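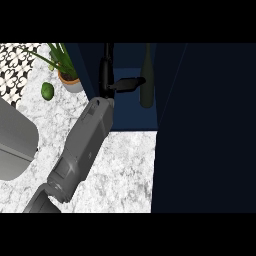

Hanna Nechyporuk was told in September that the arms would take over the wiping down and the clearing of the worktops, and that her own post was safe. She says she believed the second part less readily than the first. She had worked in the service kitchens at Bravorley for long enough to have heard similar assurances about the dishwashers and the ordering system, and in her view only one of those had been kept.

Bravorley is a conference and training centre which serves 900 meals on a full day. Its management agreed last year to introduce two-armed robots from Viso at the sink stations, where staff turnover had been highest. Before any machine was installed, each station was modelled and the tasks rehearsed in simulation, down to the tap, the basin and the small items left standing on the worktop.

Yurii Tkachuk, the operations manager, regards that preparatory work as the most useful part of the project. "We had never written down what a person does at a sink," he said. "We had a cleaning schedule and a training sheet, and neither of them mentioned moving a plant pot or picking a bottle out of the basin before the water goes on. Hanna's team knew all of it. It took the modelling to make us ask them."

Staff were invited to comment on the simulated runs and returned 61 remarks. A good number concerned reach and the space left for a person to pass. Others dealt with fragile or rolling objects, glass bottles and fruit among them. Ms Nechyporuk wrote several herself. "I put down that a lime will roll if you so much as nudge it," she said. "I thought they would laugh, but it went on the list and somebody came back to me with a question."

The effect on working hours has been mixed. The late shift now ends 20 minutes earlier, which most of the team welcome, although two colleagues who depended on the additional pay have asked for the time to be made up elsewhere. Mr Tkachuk accepts the point and says that discussions are continuing. No posts have been withdrawn. Three members of staff have moved to food preparation, and Ms Nechyporuk divides her day between the kitchen and the supervision desk, where she reviews the stoppages recorded overnight.

She does not describe this as a promotion. "It is a different kind of tired," she said. "My hands are better. In the old job I could talk to whoever was drying next to me, and now I am at a screen from seven until ten and I miss that. I have told Yurii so."

Mr Tkachuk confirmed that she had. From next month the desk will be staffed in pairs - a change which was not in the original plan and which he expects to have to defend when the budget is reviewed. He was also candid about training. The course supplied through Rurkard was written for technicians, and kitchen staff found the first day hard to follow. A shorter version is being prepared with Hladun, in everyday language, and Ms Nechyporuk has been asked to read the draft.

She has so far returned the first chapter, with corrections.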